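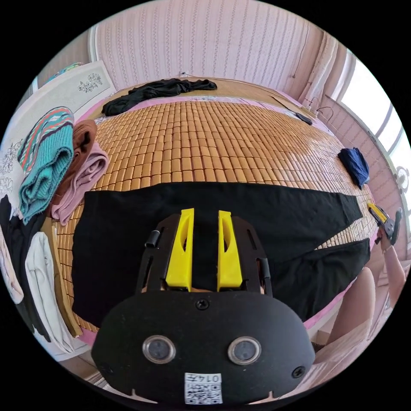 Home Laundry Kitchen Storage Contact

How to Fold Dark Clothes on a Bed Mat

By Colette Lemaire
June

A tile mat makes a good folding surface. It is firmer than a quilt, and the rows of small tiles give you straight lines to fold against. I do most of the dark clothes this way, usually after supper.

Start by brushing the mat with your hand or a dry cloth. Grit gets caught between the tiles and shows up on black fabric. Move chargers and phones to one corner.

Pants

1. Lay the pants flat across the bed with the legs pointing to one side. Pull the waistband straight.
2. Smooth from the waist down to the hems with your palm. Don't tug at the knees, especially on knits.
3. Fold one leg over the other and line up the outer seams. If the seat sticks out in a point, tuck it back in.
4. Bring the hems up to just below the waistband – not over it, or the pile will lean.
5. Fold in thirds. You want a packet 14 inches wide or less for a normal drawer.

Long-sleeved tops

Lay the top face down. Fold one side in to the middle, then turn the sleeve back so it runs down toward the hem. Do the same on the other side and fold up from the bottom. Thin fabric slides, so press each fold for a second before you make the next.

Anything still in a heap can wait at the head of the bed. Shake each piece out hard before you lay it down, and check the pockets.

Black and navy look alike in the evening. I sort them under the ceiling light and keep navy in its own small pile on the right – Agathe Sabatier taught me to do it by the window, but I am never folding at noon.

A full basket takes me almost 15 minutes. Pants go in the drawer standing on edge, fold side up. Tops go flat on the shelf, with the heavier ones at the bottom.

Previous: Airing a Mattress
Next: Storing Winter Blankets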